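Notebook, August, rules engine work

Started 9 a.m. Picking up the discount and eligibility rules for Farnbridge again. The last entry ended with the rule set loading but giving different answers depending on the order the files were read in. That is still the case this morning, so nothing fixed itself.

For anyone reading this who was not on the earlier work: Farnbridge keeps its pricing policy in decision tables, and the old system (Planov) reads each table from top to bottom and stops at the first row that matches. We are moving the tables to Livell, which looks at all the rows, collects everything that matches, and then decides what to fire by priority. The policy people wrote their tables with the old behavior in mind, mostly without knowing it. A row near the bottom that says "any customer, any region, no discount" was meant as a fallback. In Livell it matches every order.

First thing I tried was giving every row a priority taken from its position in the table. Row 1 gets the highest number, the last row gets the lowest. Inside one table this works. It stops working when two tables write to the same field, and the discount field is written to by 3 tables: customer class, seasonal, and bulk. Position in one table says nothing about position in another. Planov got away with it by running the tables in a fixed sequence that was set in a config file and is not written down in any policy document I can find.

Found the config file. It is short. The sequence is customer class, then bulk, then seasonal, and each later table overwrites the earlier one if it has a matching row. So seasonal always wins. I am not sure the policy people know that. The manual says the customer gets "the better of the two" for bulk and seasonal, and the code has never done this. Wrote it up as a question for them and left the behavior as it is in Planov for now. The migration should give the same answers as before, and changes to policy can come later as changes to policy.

10:40. Put the tables into named groups in Livell, one group per table, and set the groups to run in the config file order. Turned on single hit inside each group. Reloaded the files in three different orders and the answers are now the same each time. Good.

Ran the regression set. It has 100 orders taken from the old test folder, each with the discount Planov gave it. Result: 9 differ. Went through them by hand.

Most of the differences have the same cause, an empty cell. In Planov an empty condition cell means "don't care." In Livell's table import an empty cell is also "don't care," but a cell with a single space in it is a comparison against a string with one space, which never matches anything. Several cells in the bulk table have a space in them. They look empty in the spreadsheet. Added a trim step to the import script, and put it before the type check, because a space in a number column was being turned into text with no warning.

Reran. 2 left.

Both of those are orders exactly on a threshold. The bulk table says "over" in the column header and the Planov table compiles it as greater than or equal. Livell takes the operator from the header text through our mapping file, and I had mapped "over" to greater than, as anybody would. Changed the mapping to match the old behavior for this table only. Added a comment beside it and a line in the question list. The seasonal table uses "from" in its header, and that one was right already.

Reran again and everything matches.

11:50. Looked at speed, as Kang had asked for a number before the next review. Their concern is the nightly batch, when every open quote gets priced again. They sent over a sheet comparing matching algorithms and asked which one we are using. I don't think the algorithm matters much here. These are flat tables with very little chaining. Hardly any rule changes a fact that another rule needs to look at again, so the clever parts of the network have almost nothing to do.

Profiled a batch run anyway. Most of the time goes into building the session, because the wrapper I wrote makes a new one for every quote. The rule evaluation itself is a thin slice at the end. Changed the wrapper to build the rule base once at startup and use a stateless session for each quote. The batch now takes about a third of the time it did. Did not touch any engine settings.

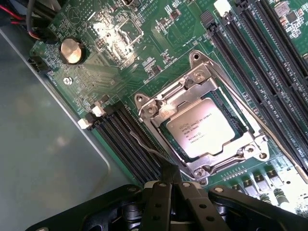 One thing to watch with the shared rule base: the lookup lists (region codes, holiday dates) are loaded when it is built. If someone edits a list during the day, the service will not see it until a restart. Planov read them fresh on every call. For the batch this is fine. For the quote screen it might not be. Two options. Reload on a timer, or pass the lists in as facts with each request. I prefer the second, as then the lists used for a quote can be logged with it. Have not measured what it costs.

Tried the audit log in the afternoon. By default it records every rule activation, including ones that were canceled by the single hit setting, and the policy people will not be able to read that. Wrote a small listener that keeps only the rows that fired, with table name, row number and the value written. Row number here means the spreadsheet row, header included, so that it agrees with what they see when they open the file. The first version was off by one on the bulk table, which has a two-line header. Fixed by reading the header height from the sheet.

Checked in: trim step, mapping change, group order, wrapper, listener. The regression run is part of the build now and fails on any difference.

Still open:
Bulk against seasonal, manual and code disagree. With Farnbridge.
"Over" in the bulk header, same.
Lookup lists, timer or facts. Measure the facts version first.
Overlapping rows in customer class. Livell's checker gives warnings for these and I have been ignoring them. Most are harmless under single hit, but there is one pair where the lower row can never be reached, and it has a comment on it that makes it sound important. Ask before removing.
Send Kang the batch timing, with a note on where the time was going.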